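Staging Inventory Coordinator – Cluvmont Interiors

Cluvmont Interiors stages occupied and vacant homes for sale and carries out small redesign projects. The position is based at our Sidurska warehouse and reports to Miroslava Malý, operations manager.

The coordinator maintains the furniture and accessory inventory, currently 1,697 tagged items. Work is split between the warehouse and client properties. Expect up to 10 installations a month, with the highest volume from February through early summer.

Duties

Prepare pull lists from the designer's floor plan and check each item for damage before loading.
Record item location and condition in the inventory system at dispatch and return.
Measure rooms, doorways and stair turns before delivery – elevator dimensions included.
Clean, touch up or retire returned pieces according to the Vávra finish guide.
Schedule movers and confirm access with the listing agent.
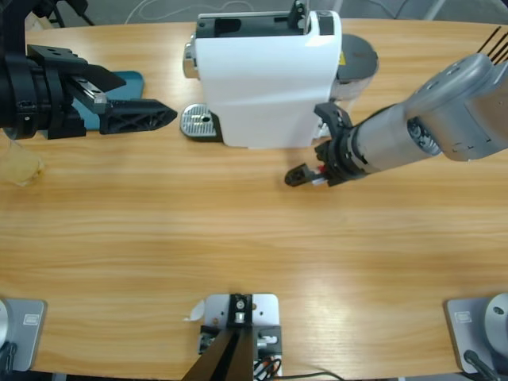

Requirements

Two years of work in staging, furniture rental, set dressing or a similar field.
Ability to read a scaled floor plan.
Ability to lift 60 pounds with or without reasonable accommodation.
Valid driver's license. The company van is an automatic.
Working knowledge of spreadsheets. Training on our inventory system is provided.

Terms

Full time, hourly, with paid mileage between properties. Shifts normally start at 7:30 a.m. – installation days may start earlier.

To apply, send a résumé and two references to Yolanda Iglesias, quoting job number 558. Portfolios are optional.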